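I keep getting told that buying furniture second-hand saves money. I've been pricing it against new for a few months now and I have questions.

---

2/ Sondano, the resale app everybody at work swears by, says on its own front page that you "keep more in your pocket". More than what? There's no comparison anywhere. I looked.

---

3/ The desk I wanted was listed at $200. Fair enough. Then a buyer protection fee, then a "handling contribution", then delivery, which you can't see until you've put in your postcode and your phone number. Total at checkout: $227, and that was kerbside. Getting it up a flight of stairs was extra again.

---

4/ Hovix sells a new one the same width for less than that, delivered to the door. I don't love Hovix. Their drawers stick. But I can do sums.

---

5/ "But it's real wood!" Is it, though? I've read a lot of listings now and the word "timber" is doing some very heavy lifting. One seller had "solid oak" in the title and "oak look" in the description. Same listing.

---

6/ Grain gets trotted out as proof as well. I'm not convinced a buyer can tell much from grain in a photo, me included.

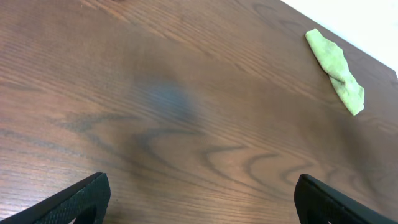
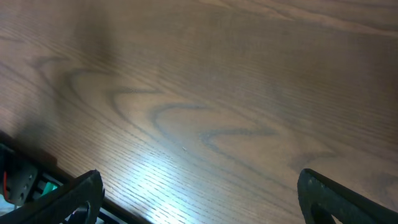
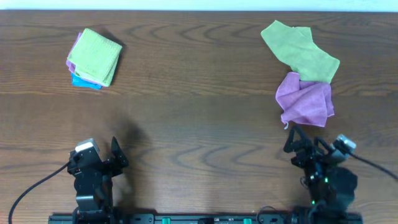

Lots of grain in all three. Would you put money on what's underneath from a phone screen? I wouldn't.

---

7/ What I'd want is the end of the board, or the underside, or the back of a drawer. Sellers almost never post those. When I ask, I get "it's in great nick" or silence. One bloke blocked me.

---

8/ And colour. "Walnut" on these apps means brown. "Mahogany" means a redder brown. "Rustic" means scratched. I've given up reading the adjectives and just look at the measurements, which are wrong half the time too.

---

9/ Someone will tell me to go to a proper dealer. I did. Van Dusen had a small side table with a tag saying "restored by hand". I asked what had been restored. The fellow said the finish. I asked what the old finish had been. He went to check and came back with a brochure.

---

10/ To be fair to them, it was a nice table. I sat my keys on it and thought about it. It was also well past what I'd spend on something that holds a lamp.

---

11/ Then there's Coka, which does the "certified pre-loved" thing. The certificate costs $45. It's a PDF. It says the item was inspected against 107 points. I'd love to know how you find 107 points on a bookshelf.

---

12/ I emailed to ask for the list. The reply said the list was "proprietary" and offered me a discount code. The code had expired.

---

13/ None of this means second-hand is a con. My kitchen chairs came off a neighbour's nature strip and they've outlived two couches. Free is a good price. Cheap and local, where you can turn the thing over yourself, is fine too.

---

14/ My gripe is with the middle bit, where a company takes its cut at both ends and the old stuff winds up dearer than new, and we're all meant to feel good about the planet while we pay it.

---

15/ A few people asked about the environmental side. Yes, I'd like fewer tables in landfill. I'd also like to see what a van driving one desk across town and back does to the figures, and so far Sondano hasn't published any.

---

16/ Still no desk, by the way. Working off the ironing board. If you've got one going cheap and you'll let me look underneath it, my messages are open.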